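## 4. Comparing the gripper and the multi-finger hand

Use this section after calibrating both arms. The Firkow controller stores one profile per tool – load the right one before every run.

1. Park the robot in front of the washing machine, with a chair and basket on its right. Open the machine door fully.
2. In Gudance, select **Cloth transfer** and load the profile for the fitted tool.
3. Start with a single cloth and set the approach speed to low.

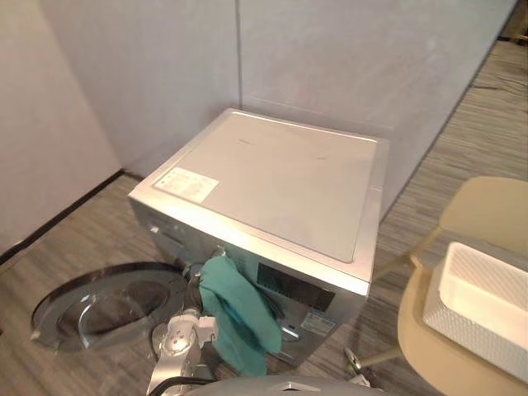
4. Save the run under the tool's name. The log closes by itself after 4,000 samples. If it stops at 1,803, the wrist cable has lost contact – reseat it and start over.

**Caution:** Keep your hands away from the door hinge while the arms are powered.

5. Open the wrist camera view and check that the fingertips show clearly. With the Sisodia sleeve fitted, smooth any fabric that hangs over them.
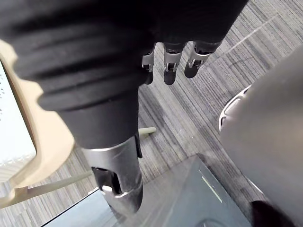
### 4.1 Placing the cloth in the basket

The hand needs more room above the basket than the gripper does. Set the release height to 21 cm for the first run and lower it in steps of 2 cm.
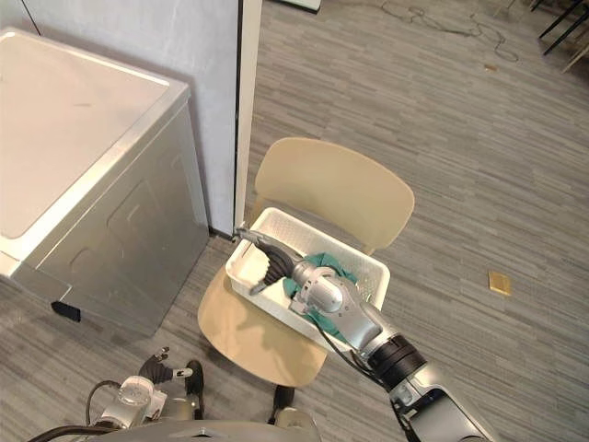
Watch the wrist cable as the arm extends. It should hang in an open loop and stay out of the basket. If it pulls tight, press **Hold** and move the chair closer to the robot.

**Note:** Norkberg arms keep the last release height after a restart. Clear it before changing tools.

6. Repeat the run with the other tool, using the same cloth and chair position.
7. Open **Compare** and select both logs. Check grip force first, then cycle time.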